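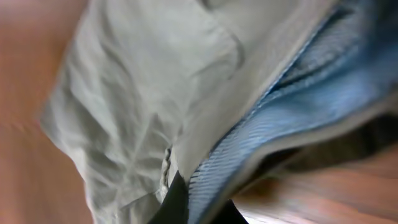 **Illdale pressing** is the local name for a way of finishing household laundry without an iron, once common in Illdale and still practiced there by people who say they learned it from their mothers and by people who plainly read about it later. Damp cloth is smoothed by hand, folded along its seams, and left under a weight until dry. It works well on sheets and badly on almost anything with a shape. A puckered seam like the one in the light gray cloth, where tight stitching raises a bumpy line between two panels, is called a *ditch* in Illdale, and the custom has never had a good answer to it. The usual advice is to fold so that the ditch faces inward.

## Name

The word "pressing" has caused trouble for as long as it has been used. Ironers in the neighboring town of Dondville hold that nothing is pressed in Illdale, only sat on. Older Illdale families call the practice *laying by*, and a few call it *the boards*, after the flat planks that went on top of the pile. "Illdale pressing" first appeared on a handbill for the McKinnon laundry, which charged extra for it.

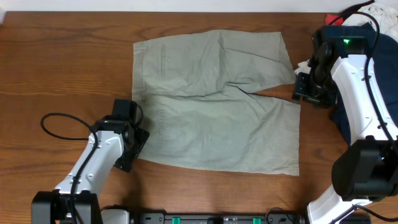
**Entry by Colton Pelletier** | Household Customs section | Revised October 2022

## Method

Accounts differ in detail, often sharply, but most agree on the main steps. The wash is taken in from the line before it is fully dry. Each piece is pulled square by 2 people, or by one person and a doorknob. It is then laid flat and stroked outward from the middle with the side of the hand. Stroking toward the middle is thought to be unlucky, and also leaves a ridge.

Folding follows the seams wherever the seams are straight. Shorts and trousers are folded leg over leg. Shirts are folded with the sleeves behind, a step that divides families, and the collar is left to fend for itself. The finished stack goes under a board, and the board goes under whatever is heavy. Flour sacks, family Bibles and a disused anvil are all recorded. A sleeping dog is mentioned in one account but seems to have been the dog's idea.

The cloth stays under the board until it is dry right through. Impatient households ended up with mildew, which Illdale people traditionally blamed on the board.

## History

The origin of the custom is unknown and has therefore been explained many times. The most popular story says that a tax on flatirons drove the town to find another way. No record of such a tax has been found in Illdale or anywhere near it. A duller and more likely account is that summers there are hot and fuel was dear, and that people who had spent a morning over a wash boiler did not care to spend the afternoon over a stove.

The McKinnon laundry took up the method as a selling point. Its owners built a drying room with long plank shelves and advertised linens "laid by in the old manner." Surviving ledgers list 1,201 customers, of whom 200 are marked as having asked for their money back. The ledgers do not say why, although "ditches" appears in the margin more than once.

The laundry later bought a steam press from a maker in Soltudow. It kept the handbill unchanged and moved the planks to the front window.
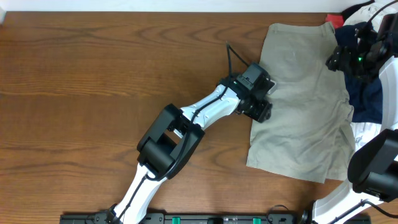 *Piled fabric at the back right corner of a wooden table.*

## The February Airing

Every February, Illdale holds an event known as the Airing, in which entrants lay by a bedsheet, a pillowcase and a shirt. The 3 pieces are judged together, so that a fine sheet may be dragged down by its shirt. Irons are forbidden. Hair straighteners were added to the rule after an incident on which the printed rules do not expand.

Amnuay Wongsuwan, who has judged the Airing and written its only handbook, marks down any sheet that looks too smooth. A properly laid cloth, the handbook says, should show "where it has been folded and nowhere that it has been thrown." Dondville entrants have complained that the standard favors people who own good boards. Wongsuwan sells boards.

## Criticism

Critics point out that the method is slow, takes up a table for a day, and produces a result that a cheap iron can match before the coffee is ready. Supporters reply that it uses no power and never scorches. Both sides agree that linen defeats it entirely.

There is also the matter of hard creases. Cloth dried under weight along the same fold, wash after wash, wears thin at that line, and old Illdale sheets often split into neat quarters. Thrifty households hemmed the quarters and used them as dish towels. The handbook recommends changing the fold each time, and gives a chart for keeping track.

## See also

- Mangle (laundry)
- Dondville starch
- Flatiron
- Mildew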